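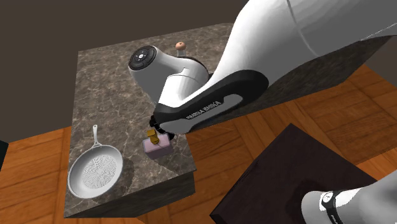 Dicas para a cozinha de trabalho quando chega um braço automático

Trabalho há 11 anos na cozinha da Quintanilla, uma casa que prepara refeições para escritórios. Desde janeiro temos na bancada um braço que pega, levanta e muda de lugar os utensílios e os frascos. O português não é a minha primeira língua, por isso escrevo frases simples. Juntei nesta página o que aprendemos até agora, porque colegas de outras cozinhas me pedem sempre as mesmas informações.

Antes de ligar

Limpe a bancada toda, também os cantos onde o braço não chega. Uma gota de azeite na pedra faz escorregar um frasco no momento em que os dedos fecham. Usamos um pano de microfibra com água morna e um pouco de detergente neutro, depois um pano seco. Em mármore não ponha vinagre nem limão: a pedra fica com manchas baças que já não saem com o pano.

Os cabos das frigideiras devem ficar virados para dentro da bancada. Isto já era regra para as pessoas, e com a máquina continua a ser. No início eu deixava o cabo para fora, por hábito de canhota, e o Marcus Whitlock, que faz o turno da manhã comigo, passava atrás de mim a virar tudo.

Deixe espaço entre os objetos. Uma mão humana entra entre dois frascos encostados sem pensar, mas uma pinça precisa de lugar para os dois dedos e mais uma folga. Na nossa bancada deixamos a largura de uma mão fechada.

Frascos e tampas

Os frascos baixos e largos são os mais fáceis. Os altos e estreitos tombam quando são tocados de lado, e convém enchê-los pelo menos até ao meio para terem peso em baixo.

Se a tampa tem bico, escolha uma direção e mantenha-a sempre. Nós viramos os bicos para o lado da parede. Parece um detalhe sem importância, mas quando cada pessoa do turno pousa o frasco à sua maneira, perde-se a manhã a corrigir posições.

Tire as etiquetas que estão a descolar. Para a cola que fica no vidro, óleo alimentar durante dez minutos e depois água quente com detergente. Em plástico, teste primeiro no fundo do frasco.

Limpar o braço

Só com a máquina parada e desligada, e nunca com spray diretamente nas juntas. O produto vai para o pano, e o pano vai para a máquina. Nas partes brancas e brilhantes os dedos ficam muito marcados; um pano apenas húmido chega. Nas partes escuras a farinha vê-se logo, e ali eu uso um pincel macio de pastelaria, que fica guardado à parte e já não volta à massa.

Os dedos da pinça limpam-se no fim de cada turno. Se estão gordurosos, tudo o que pegam depois fica gorduroso também. Comprámos 2 pincéis e uma caixa de panos à Koko, onde compramos também as esponjas, e a caixa ainda não acabou.

O que mudou para nós

Quero escrever também sobre isto, porque as pessoas perguntam com receio. Na nossa cozinha ninguém foi mandado embora. O contrato com a Kunder, que nos instalou o equipamento, foi discutido com toda a equipa antes da assinatura, e pedimos que ficasse escrito quem pode parar a máquina. A resposta é: qualquer pessoa, em qualquer momento, sem pedir licença. Recomendo a todos que façam este pedido antes e não depois.

O trabalho, no entanto, ficou diferente. Antes eu levantava e pousava coisas o dia inteiro e à noite doía-me o ombro direito. Agora dói menos. Em troca, fico mais tempo a olhar e a preparar, e isso cansa de outra maneira - a cabeça chega ao fim do turno mais pesada. A chefe aceitou uma rotação: duas horas junto do braço, depois outra tarefa. Com mais do que isso começamos a distrair-nos.

Há também uma coisa de que sinto falta. Na bancada antiga éramos duas pessoas lado a lado e conversávamos. Hoje é uma pessoa de cada vez. Mudámos a mesa de descascar legumes para mais perto, e já se conversa de novo, um pouco mais alto.

Uma cozinheira da Arnholm contou-me que lá fizeram a formação só para os chefes de turno. Penso que é um erro. Quem lava, quem arruma e quem faz a limpeza da noite também toca na bancada, e deve saber onde está o botão de paragem. A nossa formação foi de uma tarde e participou toda a gente.

Pequenos hábitos que ajudam

Marque no mármore o lugar dos objetos com fita de papel, daquela dos pintores. Troque a fita todas as semanas, senão a cola endurece.

Apanhe o cabelo e tire as pulseiras. Aventais com fitas compridas atam-se atrás.

Tenha um caderno junto à bancada. Escrevemos a hora, o objeto e o que correu mal, por exemplo "tampa mal fechada" ou "frasco húmido". O nosso custou 798 cêntimos, como diz o Marcus para parecer caro, e é a ferramenta que mais usamos. Quando veio o técnico, leu o caderno primeiro e só depois abriu o computador.

Não passe o braço humano por baixo do outro para apanhar uma coisa rápida. Pare a máquina, apanhe, volte a ligar. São roughly uns segundos de espera.

No fim do dia, a bancada fica vazia antes da limpeza da noite, e as frigideiras vão para o gancho bem secas. As que têm fundo claro lavam-se com esponja macia. Se ficou comida agarrada, deixe de molho com água morna e uma colher de bicarbonato até à manhã seguinte.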